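Fletetti Tischwebstuhl mit 4 Schäften

Artikelnummer 1651
Hersteller: Werkstatt Nurmi
Lieferung: zerlegt, in einem Karton
Stand der Beschreibung: April 2026

Der Fletetti ist ein Webstuhl für den Tisch. Er wurde für Personen gemacht, die schon mit einem Webrahmen gearbeitet haben und nun Köper, Waffelbindung oder einfache Doppelgewebe weben möchten, aber in der Wohnung keinen Platz für einen großen Webstuhl mit Tritten haben. Die Schäfte werden mit Hebeln von Hand bewegt. Das geht langsamer als mit den Füßen, dafür sieht man bei jedem Schuss genau, welcher Schaft oben ist. Viele unserer Kunden schreiben uns, dass sie erst auf diese Weise eine Bindung richtig verstanden haben.

Das Gestell besteht aus finnischer Birke und ist mit Leinöl behandelt. Es riecht in den ersten Wochen noch ein wenig danach. Wer empfindlich ist, soll den Webstuhl zuerst einige Tage in einem gut gelüfteten Zimmer stehen lassen.

Technische Angaben

Schäfte: 4
Litzen im Lieferumfang: 600, aus Texsolv-ähnlichem Polyestergarn, gleichmäßig auf die Schäfte verteilt
Gewicht ohne Kette: 18 kg
Holz: Birke, geölt
Warenbaum und Kettbaum: beide mit Sperrrad aus Stahl
Blatt: rostfreier Stahl, auswechselbar
Lade: hängend, in der Höhe verstellbar
Zusammenklappbar: ja, auch mit aufgezogener Kette

Wo soll der Webstuhl stehen?

Diese Frage bekommen wir am häufigsten. Der Fletetti braucht eine Fläche, die fest steht und nicht federt. Ein leichter Klapptisch ist nicht geeignet, er wandert beim Anschlagen langsam durch das Zimmer. Gut sind ein schwerer Esstisch, eine Werkbank oder auch eine tiefe Arbeitsplatte in der Küche, wenn man gerne im Stehen webt. Unter den Füßen des Webstuhls kleben Stücke aus Filz. Auf sehr glatten Oberflächen empfehlen wir dazu eine dünne Matte aus Gummi.
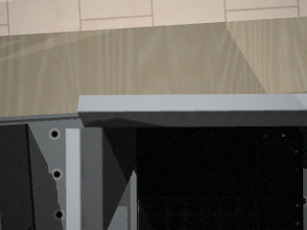 Achten Sie bitte auch auf das Licht. Am besten kommt es von der Seite, gegenüber der Hand, mit welcher Sie den Hebel ziehen. Bei dunkler Kette hilft ein Blatt weißes Papier, das man während des Einzugs hinter die Litzen hängt. Direkte Sonne ist für das Holz kein Problem, aber gefärbte Wolle bleicht auf dem Kettbaum aus, wenn sie dort einen ganzen Sommer wartet.

Aufbau

Für den Aufbau rechnen Sie mit einem ruhigen Nachmittag. Der Inbusschlüssel liegt bei, ein Schraubenzieher mit Kreuz wird zusätzlich gebraucht. Legen Sie zuerst alle Teile auf den Boden und vergleichen Sie sie mit der Stückliste. Die beiden Seitenteile sehen gleich aus, sind es aber nicht: Am linken befindet sich innen die Bohrung für das Sperrrad. Ziehen Sie die Schrauben am Anfang nur leicht an. Erst wenn Brustbaum und Streichbaum eingesetzt sind und das Gestell gerade steht, werden sie fest angezogen.

Die Schnüre der Schäfte sind ab Werk auf die richtige Länge geknüpft. Es kann trotzdem vorkommen, dass ein Schaft etwas tiefer hängt als die anderen. Man korrigiert dies mit dem kleinen Holzknopf oben am Hebel, eine halbe Drehung genügt meistens. Nach den ersten Projekten dehnen sich die Schnüre noch ein wenig, dann wiederholt man die Korrektur.

Hebel und Fach

In der älteren Ausführung lagen die Hebel alle auf der rechten Seite. Seit März gibt es sie mittig auf dem Oberteil, und sie können mit beiden Händen bedient werden. Kalevi Tikkanen, der die Hebel gezeichnet hat, webt selbst mit der linken Hand. Ein gezogener Hebel rastet ein und bleibt oben, bis man ihn mit dem Daumen löst. Das Fach ist hoch genug für ein übliches Schiffchen mit Spule. Für dicke Schiffchen aus dem Teppichweben ist es zu niedrig.

Wenn ein Hebel schwer geht, bitte kein Öl verwenden! Das Öl läuft auf die Schnüre und von dort in das Gewebe. Etwas Kerzenwachs auf der Kante des Hebels ist besser.

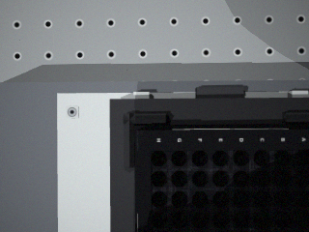 Welches Garn passt?

Am leichtesten arbeitet man mit glatter Baumwolle und mit Halbleinen. Wolle geht ebenfalls gut, wenn sie fest gezwirnt ist. Unser eigenes Garn Clillow ist eine Mischung aus Leinen und Baumwolle, die wir für Geschirrtücher und Servietten ausgesucht haben. Es ist in ungebleicht, Graublau, Moos und Rost lieferbar. Nach der ersten Wäsche wird es deutlich weicher und geht in der Länge ein, machen Sie darum immer eine Probe.

Mohair und andere haarige Garne können wir als Kette auf dem Fletetti nicht empfehlen. Die Fäden hängen sich in den Litzen aneinander, und man muss jedes Fach mit der Hand öffnen. Als Schuss sind sie sehr schön.

Reines Leinen verlangt eine hohe Spannung. Der Webstuhl hält diese aus, doch der Tisch soll dann wirklich schwer sein, oder man befestigt das Gestell mit zwei Schraubzwingen. Die Stellen dafür sind auf der unteren Leiste mit einer Kerbe gezeichnet.

Pflege

Staub und Fasern entfernt man mit einem weichen Pinsel. Das Blatt darf nicht nass werden, auch wenn der Stahl rostfrei ist; die Bindung an den Enden verträgt kein Wasser. Einmal im Jahr kann das Holz dünn mit Leinöl eingerieben werden. Tücher mit Leinöl können sich selbst entzünden, wenn man sie zusammengeknüllt liegen lässt. Bitte breiten Sie sie im Freien zum Trocknen aus.

Lieferumfang

Webstuhl zerlegt, Schäfte mit Litzen, ein Blatt, zwei Kreuzstäbe, ein Einziehhaken, zwei Anbindestäbe mit Schnur, Inbusschlüssel, Anleitung auf Deutsch, Finnisch und Englisch. Schiffchen, Spulen und Garn sind nicht enthalten.

Zubehör

Untergestell Modum: vier Beine und eine Ablage für Spulen, ebenfalls aus Birke. Der Fletetti wird darauf verschraubt und braucht dann keinen Tisch mehr. Das Modum passt nicht zu den Webstühlen anderer Hersteller.
Ersatzblätter: in mehreren Dichten, bitte bei der Bestellung angeben.
Zusätzliche Litzen: im Bund, gleiche Länge wie die mitgelieferten.
Schärbrett zum Hängen an die Wand: mit Pflöcken, ohne Schrauben für die Wand.

Versand und Rückgabe

Der Karton ist sperrig und wird von der Spedition bis zur Haustür gebracht, leider nicht in die Wohnung. Prüfen Sie ihn bitte auf Schäden, bevor Sie unterschreiben. Ein Webstuhl, auf welchem schon eine Kette aufgezogen war, kann nur nach Absprache zurückgenommen werden. Ersatzteile für alle Ausführungen sind vorrätig. Nennen Sie uns dafür die Nummer, die innen am Kettbaum eingebrannt ist.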